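Desk mats fitted to shared tables at Farnon

Shared worktables at the Farnon building are being fitted with textured mats and a fixed place for pens. The work follows a storage review by Fornex, which found 306 loose items left on tabletops over one month, most of them markers. The new layout allows each table one mat and one pen holder. Everything else goes back to the cabinets at the end of a session.

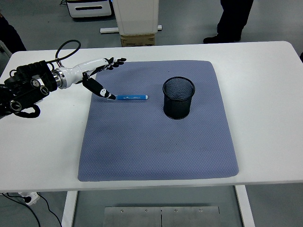

FARNON, June. The mats are blue-grey and leave a white margin of tabletop on all sides. The pen holder is a black mesh cup, which stands on the mat and is open at the top so that markers can be dropped in without a lid to lift. Markers are to be capped before they go in. Tables on the Usman corridor were done first, and those in the Ninar rooms will follow on Saturday.

Mats are to be wiped with a damp cloth and left flat. Rolling is discouraged, as creases take several days to settle. A spare set is held on shelf 6 of the ground-floor store, and replacements can be signed out there from 5 pm.
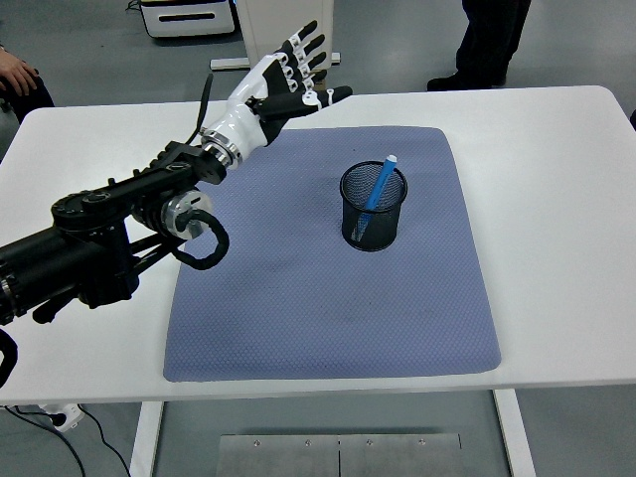 A reader on the Usman corridor wrote in to say that the mat was welcome but the cup was too light, and that it "goes over as soon as there are more than a few pens on one side". Fornex has been asked for a weighted version.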